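Sealing Worktop and Skirting Joints: Workshop Tips
Kurniawati Pelupessy, Mositz Joinery Notes

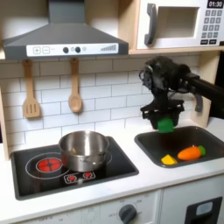
Movement joints in a fitted room fail at the sealant before they fail anywhere else. The usual fault is three-sided adhesion, where the bead sticks to the back of the gap as well as to both faces and tears when the boards shift. Fit a foam backer rod first, slightly wider than the gap, and push it down to an even depth. A sink set into a countertop, like the dark gray basin in the white top, needs the same care along its back rim – water sits there longest. Clean both faces with alcohol and let them dry before the gun comes out.

Cutting the nozzle
Cut at 45 degrees, a little narrower than the joint. A wide cut lays down too much material and the excess ends up on the finished surface.

Masking
Run tape along both sides. Pull it while the bead is still wet, at a low angle and away from the joint. Tape left until a skin has formed will lift the edge.

Tooling
One pass, steady pressure. Mevon spatulas hold their profile well; the cheaper plastic ones wear flat after 10 or 12 joints. Use soapy water sparingly, and only after the bead is down. Soap that gets under the sealant prevents adhesion.

Skirting over floating floors
Seal the skirting to the wall, never to the boards. Leave the expansion gap below it open. On the Gunawan job we found 22 feet of skirting bonded to the floor with construction adhesive, and the boards had lifted in the middle of the room. All of it had to come off.

Curing
Keep water off for the full time printed on the tube. Cold rooms take longer – in November, Azlan Sembiring adds an extra day before refitting appliances.

Storage
Seal part-used tubes with a screw and a wrap of tape, and write the opening date on the side. Cavitz caps fit most standard nozzles. Discard any tube that comes out lumpy.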